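4.3 Installing add-on content

Add-on packs for Gorent are installed through the Zanunport launcher. The base game must be at build 198 or later. The build number is shown in the lower corner of the title menu.

1. Close the game and any open editor windows.

2. In the launcher, select Library, then Gorent, then Add-ons.

3. Tick the packs to be installed. The De Graaf track pack needs 306 MB of free disk space. 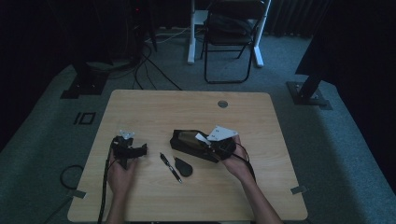
4. Select Install. Do not put the computer to sleep while the progress bar is moving.

5. When the status changes to Ready, start the game and load a profile. New tracks are listed under Single Race.

Note: Packs bought before March 20, 2013 must be claimed again with the original code. Codes are not case-sensitive.

Caution: Saved games made with a pack installed will not load after the pack is removed. Copy the Saves folder to another location first.

4.4 Moving saved games to another computer

1. On the old computer, select Options, Profile, Export. Up to 10 profiles can be exported to one file.

2. Enter a file name without spaces and select Save.

3. Copy the file to the Import folder on the new computer.
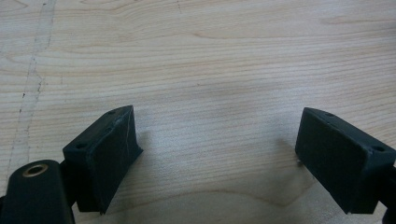 4. Start the game and select Options, Profile, Import. Replays are not included in the export file and must be copied by hand.

If error 200 is shown, the two computers are running different builds. Update both and repeat from step 1.

4.5 Removing add-on content

Select the pack under Add-ons and choose Remove. Custom liveries are kept.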